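Home | News | Projects | People | Archive

Drekirus learns to wait its turn
7 September 2022
By Mareike Strobel

If you've dropped by the shelf cell lately you'll know how much time we have spent watching two arms politely refuse to move. Well, the new Drekirus planner is in, and I'm delighted with it!

The old version planned both arms as one big problem. It was safe, but slow, and any small change on the table sent it back to the beginning. The new one plans each arm separately and then lets them bargain over the space they both want. Whoever has the shorter move left goes first (there's a tie-break, which Kultness is still grumbling at us over). On our replay set of 1,191 shelf tasks, median planning time came down from 400 milliseconds to 70, and I ran it twice to make sure I hadn't misread the log.

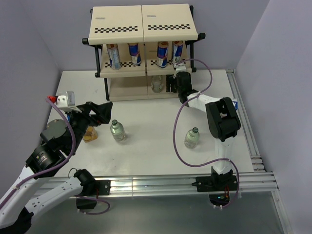
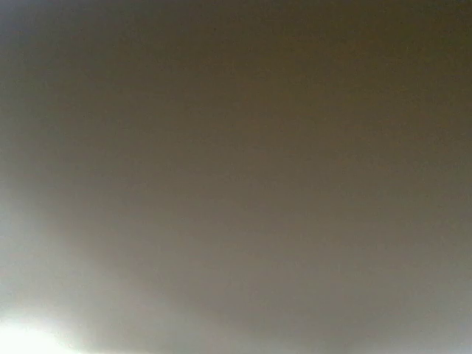 Cans on the shelf, bottles on the table, in both of the wider views.

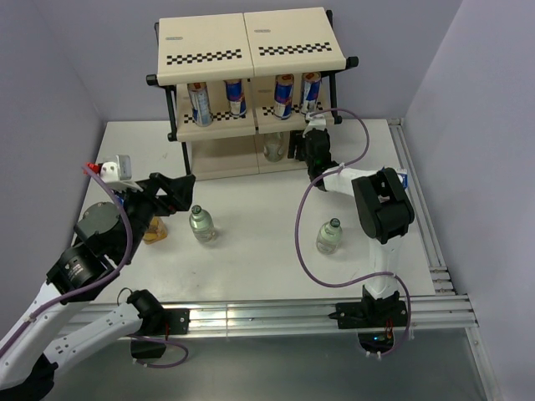
The other half of the work is in Orkeo, our perception layer. It used to treat every camera as equally trustworthy, which was daft. A wrist view can be lovely one moment and useless the next, and glass is a pain from almost any angle. Orkeo now gives each view a confidence score before merging anything, and if a wrist view scores too low the planner carries on with the last good pose from the fixed cameras. Sixty-one of the replay tasks that used to stall now get a plan, most of them with clear bottles low down on a shelf.

Still to do: the score is a bit jumpy when the light changes, and the replay viewer only shows one arm's plan at a time. I'd love to have both on the same timeline by the end of September. If you keep your own config files, please rename "arm_priority" to "arm_order" before you update, or the planner will quietly fall back to its defaults. The branch is open and comments are very welcome, especially from anyone who has fought with cable clearance on a two-arm setup.

Recent items
Dumlao: a faster way to label replay logs
Orkeo calibration notes, second edition
Kultness joins the shelf task work
Changes to the nightly build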